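Pince Punalton P4 : mon avis après quatre mois, et une grosse frayeur

Publié le 13 avril 2023

J'avais promis un retour sur la pince Punalton à ceux qui m'ont écrit après mon billet sur le démontage automatique des vieux PC. Je l'ai montée en décembre, elle tourne presque tous les jours depuis, et j'aurais aimé vous dire que tout va bien. C'est presque vrai ! Mais il y a un défaut assez sérieux pour que je commence par lui.

Elle lâche. Pas souvent, et jamais quand on la regarde, évidemment. Sur une série de 100 prises de barrettes mémoire, j'ai eu 4 chutes, toutes avec le même scénario : les doigts se ferment, le logiciel annonce « objet saisi », le bras remonte, et la barrette glisse quelque part à mi-chemin du support. La pince, elle, continue d'affirmer qu'elle tient quelque chose. Le bras va donc poser du vide avec beaucoup d'application, puis repart chercher la suivante.

Une barrette de mémoire de récupération, ce n'est pas un drame. Le vrai souci est arrivé la semaine où j'ai voulu enchaîner sur les connecteurs. La barrette précédente était tombée en travers dans le boîtier, le programme n'en savait rien, et la pince est redescendue droit dessus. Elle a appuyé. J'ai entendu un craquement très net (le genre de bruit qui vous fait poser votre café n'importe où) et j'ai tapé sur l'arrêt d'urgence. Bilan : une barrette cassée en deux, une carte mère fendue près d'un connecteur, et un doigt de pince légèrement voilé que j'ai dû remplacer. Ma main était dans la tour trente secondes plus tôt, pour dégager un câble. J'y ai repensé le soir, et pas avec le sourire.

J'ai donc repris tous les essais à vitesse réduite, en surveillant surtout l'approche au-dessus de la carte mère.

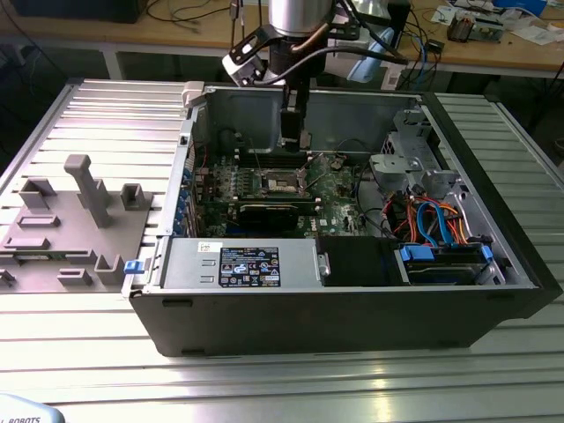
La pince au-dessus de la carte mère, tour couchée et panneau retiré. À gauche, la plaque de supports imprimée en 3D.

Après deux soirées à chercher, j'ai fini par mettre le doigt (pardon) sur le problème. La détection de prise se base uniquement sur le courant du moteur au moment de la fermeture. Si le courant monte, la pince considère qu'elle tient un objet, enregistre l'information, et ne vérifie plus rien ensuite. Or les doigts fournis sont assez lisses, et sur un circuit imprimé fin, tenu par la tranche, il suffit d'un petit à-coup du bras pour que ça parte.

J'ai écrit au revendeur, Batoment. Domnica Sârbu m'a répondu le lendemain, très gentiment, avec une vraie explication technique et pas une réponse toute faite, ce qui m'a agréablement surprise. Elle m'a confirmé que la surveillance continue existe bel et bien dans le micrologiciel, mais qu'elle est désactivée par défaut ! Il faut aller la chercher dans les réglages avancés, sous un intitulé que je n'aurais jamais deviné (« maintien passif », franchement…). Avec l'option activée, la pince compare sa position toutes les 20 millisecondes, et si les doigts se referment davantage que prévu, elle arrête le bras.

Depuis, j'ai refait la même série et je n'ai plus eu qu'une seule chute, signalée tout de suite, bras immobilisé. C'est exactement le comportement que j'attendais à la sortie du carton. J'ai aussi collé des patins Prerach sur les doigts, une idée de mon amie Rodica Jitaru, et l'accroche est bien meilleure sur les petites pièces. Par contre ils s'usent vite, et la colle laisse des traces.

Pour le reste, j'en suis plutôt contente. Le montage prend moins d'une heure, les doigts se changent avec deux vis, la pince est fine et passe bien dans un boîtier encombré de câbles. Le bruit est discret. La notice, en revanche, est indigente : la page sur la sécurité tient en un paragraphe et ne dit pas un mot de ce fameux réglage. J'avais avant elle une pince Zamfir, plus lourde et plus lente, mais qui s'arrêtait à la moindre résistance, et je m'aperçois que je lui faisais confiance sans y penser.

Si vous l'achetez quand même (et je comprends, à ce prix-là), activez le maintien passif avant la première prise, baissez la force de descente, et coupez le bras à chaque fois que vous passez la main dans la machine. Même pour un câble, même pour deux secondes.

Ma note : trois étoiles sur cinq. J'en remettrai une le jour où l'option sera active d'origine. Domnica m'a dit avoir transmis la demande, je mettrai l'article à jour si ça bouge.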